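Parnby Robotics Club: shared issue log

Issue 57: Bottle task passes in the simulator when the bottle has not been moved properly
Status: reopened
Area: simulator, scoring
Opened by: Branislav Havlíček
Affects: Prurnard entry, task 3 (move the bottle onto the target)

What was reported

The team channel says task 3 is "done". I pulled the latest version, ran it on the clubroom machine and got a pass, same as everyone else. Then I watched the run at slow speed, and I don't believe the pass.

The task is simple on paper. The arm comes down, closes on the water bottle, lifts it, and sets it down upright on the bullseye. The score script prints PASS when it thinks the bottle is on the target. On my run it printed PASS while the fingers were still open and the bottle was standing where it started. I would like somebody to explain how that counts as done.

I know the answer I am going to get, which is that it works on Mikuš's laptop. It may well do. The judges won't be using Mikuš's laptop.

Setup used

Clubroom machine, the Bondo scene file as it stands in the shared folder, default lighting, no changes to the arm settings. Random start positions switched off, so the target and the bottle should be in the same place each time. Controller from the main branch, not from anybody's personal copy.

Steps taken

1. Ran the task from a fresh start with the score window open. PASS came up early in the descent. Repeated it with the viewer closed, in case drawing the picture was slowing something down. Same result.

2. Paused the run on the way down, before the gripper had got anywhere near the table, and saved the view.

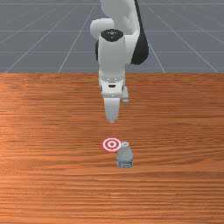
3. Compared the paused view with what the controller thinks it is doing. The controller log at this point says "aligned with object". Look at the nearer finger. It is over the target, and the bottle is off to the right. So either "object" means the target in this part of the code, or the alignment check is reading the wrong position. I have asked twice which it is meant to be and had two different answers.

4. Looked at the start layout. The bottle stands so close beside the bullseye that the two overlap from this camera angle. I wouldn't trust the view alone to say whether they touch on the table, so I printed the positions. They don't touch. The gap is small though, and the score script allows a generous distance between the middle of the bottle and the middle of the target. I think the start position is already inside the pass distance.

5. Tested that idea by turning the controller off completely. Arm parked, nothing moving. PASS. So our score for task 3 has so far been a score for loading the file.

6. Moved the bottle to the far right of the table and ran the real controller again. No PASS. The gripper went down over the target, closed on nothing, lifted, and travelled to where it already was. The log reported "place complete".

Findings so far

There are two faults and they have been hiding each other.

The first is in the scoring. The pass distance is too wide for this layout, and the script never asks whether the bottle has been lifted. Anyone could have found this by moving the bottle.

The second is in the controller. It goes to the target's position for the pick when it should go to the bottle's. I suspect the two names were swapped when the scene was tidied up in June, but I haven't proved it. The old version is in the archive if someone wants to check.

I am less convinced by the suggestion in the channel that the gripper friction is to blame. Friction can't matter until the fingers touch something.

Reply from the controller group

We agree about the swapped positions. The scene lists the target first and the bottle second, and the controller takes the first item it finds. Fixed by looking each one up by name. With the fix, the gripper comes down over the bottle, closes and lifts. We ran it 7 times from the default layout and it placed the bottle each time. Can this be closed?

Response (Branislav)

No. Seven runs from one fixed layout is one run seven times. Please switch the random start positions on and try again. Also, who judged that it was placed? If it was the score script, see step 5.

Reply from the controller group

Random starts on, 36 runs, watched by eye and written down by hand this time. The bottle ended upright on the target in most of them. The failures we noticed were all of one kind: when the bottle starts right next to the bullseye, the fingers clip it on the way down and it falls over. We had not seen this before because we had never been picking up the bottle. The run sheet is in the shared folder.

Response (Branislav)

Thank you, that is more use to me than a row of green ticks. I have read the sheet. "Most" needs to be a proper number before it goes anywhere near the Prurnard form, and two of the rows have no result in them at all. Please fill those in or run them again.

On the clipping: somebody has proposed moving the bottle further away in the scene file so that it doesn't happen. I am against it. We don't know where the organisers will put theirs. Try coming down more slowly, with the fingers turned so they pass either side of the bottle, and see if it still gets knocked.

Still to do

Scoring: cut the pass distance, and add a check that the bottle has left the table and come back down with the gripper open. Not started.

Controller: name lookup is merged. Finger angle on the way down is being worked on.

Scene: leave the Bondo file alone until the scoring is changed, please. If you want to try a different layout, save a copy under another name.

Log messages: "aligned with object" and "place complete" should be reworded to say which object, and should not print unless something has been checked. I'll take this one.

The task 3 line on the progress sheet has gone back to "in progress". Please don't change it until a run with the arm parked comes back as FAIL on the clubroom machine.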